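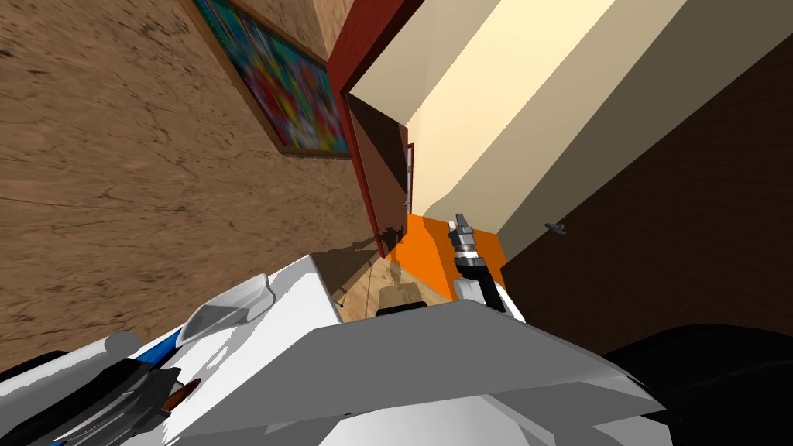
The Jonirell Evening Reckoning: a forgiveness journal, reviewed by someone who still holds a few grudges

I bought the Evening Reckoning for £14 from the back table at a parish study day, partly on the strength of a talk about patience and partly to get past the woman in front of me, who was paying for a single bookmark in coppers. That went in on the first night, under "Moments I was less than generous". So it earned some of its price straight away.

It's a hardback journal, 369 pages, with a ribbon, a pocket inside the back cover and a set of prompt cards that are meant to live in the pocket. Jonirell make several of these things. There is one for gratitude, one for grief and one for teenagers, which I'm told is the same as the gratitude one with more drawings. The Reckoning is for people who want to look back over the day, own up to what went badly, ask forgiveness where it's needed and go to bed. The introduction says it will suit "any tradition or none", but it uses the word grace a good deal and there's a psalm at the start of each section, so I'd say it has a tradition in mind.

How it works

Each evening gets one page. At the top you write the day's best moment. Under that comes a box headed "Where I fell short", then a smaller box headed "Who it touched", then three lines for what you'll do about it tomorrow. At the foot there's a row of little circles to fill in according to how honest you think you've been. I'd like to speak to whoever thought of the circles. A person who has fibbed his way down a page is hardly going to come clean at the bottom of it.

The booklet allows 15 minutes. I found I could do it in five if I'd behaved well or if I was tired, and the two were easily confused. On a bad day it ran a lot longer, and the "Who it touched" box wasn't big enough. My sister had to go up the margin.

The cards are the best part. You draw one when you can't think of anything to write, and they are short and sometimes quite rude. "What did you say that you'd rather wasn't repeated?" is one. "Whose good news annoyed you?" is another, and I put that back and drew again, twice. They are printed on decent stock and they shuffle properly. The pocket is too tight for them, so mine have lived in a mug since the first week.

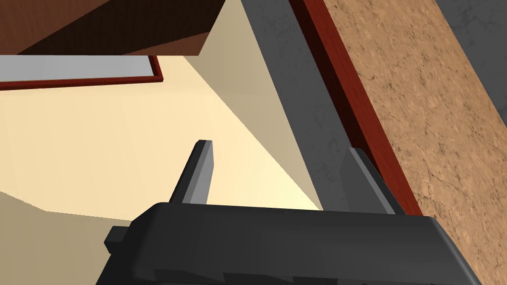

Cream wall and wooden furniture.

What other people made of it

Our study group tried it together, which the booklet recommends under the heading "Walking with companions". Kevser Uçar took to it at once and is now on her second copy. She fills in both sides of the page and has asked if I'm keeping up. Remzi Keskin gave up early on. His complaint was that being made to list his faults every night had left him rather interested in them, and he'd started telling people about his temper as if it were a boat he was doing up.

I think he has a point. There is a sort of repentance that's mostly looking in the mirror, and the layout of the page does nothing to discourage it. The faults get the big box. The doing something about it gets three lines, and narrow ones.

Nermin Karabulut, who led the group in those days, told us to fill the page in from the bottom up. Start with tomorrow's three lines, name the person you owe a word to, and then work back to why. I've done it that way ever since and it's a better book for it. You feel a bit of a fool beginning a page at the wrong end, but it cuts down on the speeches.

She also said to stop rereading. Once something has been confessed and put right, or as right as you can get it, there's no call to keep going back to check it's still dead. The ribbon should mark today's page and stay there. Jonirell take the other view and provide a "Monthly Look Back", with a table. I did one. It informed me that my besetting weakness is being short with people before breakfast, a fact available free of charge from anyone in my house.

Grumbles

The paper lets ink through. Use a biro, or your Tuesday will be legible on your Wednesday.

The psalms are lovely and the quotations between them are dreadful. Most are unsigned, and several contradict each other. One page tells you to be gentle with yourself and the next to root out every trace of pride, and I'd have welcomed some guidance on the order.

There's no lock. I don't suppose anyone wants my journal, but after Boglárka Antal picked it up off the kitchen table thinking it was the recipe book, I'd have paid extra for one. She'd got as far as her own name. We had a good talk afterwards, and I suppose that was the "Who it touched" box doing its job by an unusual route.
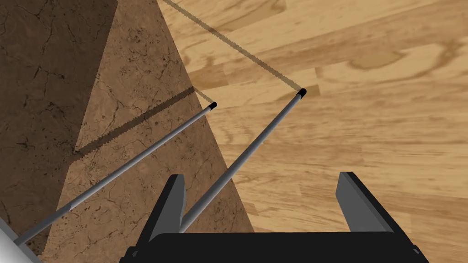 Dondska, Monday, August 9, 2021

I've added this part after using the Reckoning for nearly 11 months, as two readers wrote in to ask if I'd stuck with it. I have, more or less. There are gaps. There is a long one over the winter that I'm not going to account for here, though it's been accounted for elsewhere.

The binding has held. The ribbon has frayed to half its length and I now use a bus ticket. I've lost three of the cards, including the one about good news, and I did look for it.

As for whether it's made me any better, I asked Ayten Şimşekoğlu, my neighbour, who has no time for journals and less for me before nine o'clock. She thought about it and said I apologise quicker than I used to. I asked if I had less to apologise for and she said she hadn't noticed that.

If you're likely to brood, I'd leave it alone and find a friend you can be straight with. If you're like me and inclined to let things slide until everyone's forgotten who was supposed to say sorry, it's worth the money. Get the hardback. The paperback has the same pages but no pocket, and you'll have to find your own mug.

Four stars. It would have been five without the circles.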